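Workshop tips for a student robot arm club: the pick-and-place table

Posted 19/11/2021
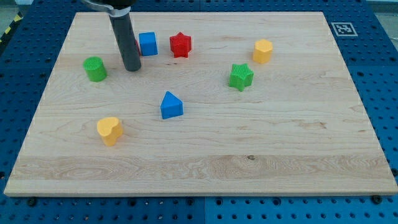

I have helped with the Bamham school robotics club long enough to distrust most of the advice passed around about it. Every November the forums fill up with lists of things you supposedly need before a student arm can sort blocks. I tried a fair share of them on our bench. A few held up. The rest went in the drawer.

Buy less, for a start. Our whole parts spend for the fall project came to $265, arm not included, and I could still point to money I'd like back.

The board

People will sell you a special mat. We use a wooden board with a pale finish, and I can't see what the mat would add. Whatever you use, fasten it down. The students at first put theirs on the bench and trusted its weight, then spent two meetings hunting a software bug that was a board creeping toward the edge a hair at a time. Check the fasteners at the start of every session. If one turns with your fingers, it's loose.

Wipe the board with a barely damp cloth and dry it right away. Skip furniture polish. I was told it would make no difference, and then the blocks skated off whenever the arm nudged them.

The blocks

Cubes are easy and they will flatter your code. A club that tests only on cubes will tell you it has a working sorter, and I wouldn't believe it. Put out hearts, stars, cylinders and prisms too. Stars are the ones that catch us, as the grip depends on which points you land on. Mix up the colors so that the same shape turns up in more than one.

If you print your own, leave the surfaces a bit rough. Somebody is always eager to sand everything smooth for looks. Ribbed faces hold better and take no work at all.

Stand pieces up the way they would be in the contest, and move them between runs. A student who puts every block back on its pencil mark is testing the pencil marks. We rub ours out.

Markers and lighting

Printed square markers are cheap and they do help, but keep them clean and flat. Tape over the face of one is a bad idea if the tape is shiny. Glue it from behind. As for the ring lights everyone recommends, we tried one and got glare. Closing the blinds did more, and the blinds were free.

Counting your runs

I'm wary of any success rate that comes without a number of tries. The Potden team's poster last season claimed near perfect results, and when I asked, it was from 6 runs. Ours logged 1,733 grabs on paper before anyone was allowed to write a percentage on the board. Log the bad ones too, with the shape and color. The students grumbled about this for a month.

Odds and ends

Put hazard tape at the edge of the reach area and replace it when it lifts. Kids do respect it, somewhat to my surprise.

Four students at the bench is our limit. With five, one is on a phone.

Fultis, our sorting program, gets restarted between groups. I have been promised that this is no longer needed. We still do it.

Coffee stays on the windowsill, mine included.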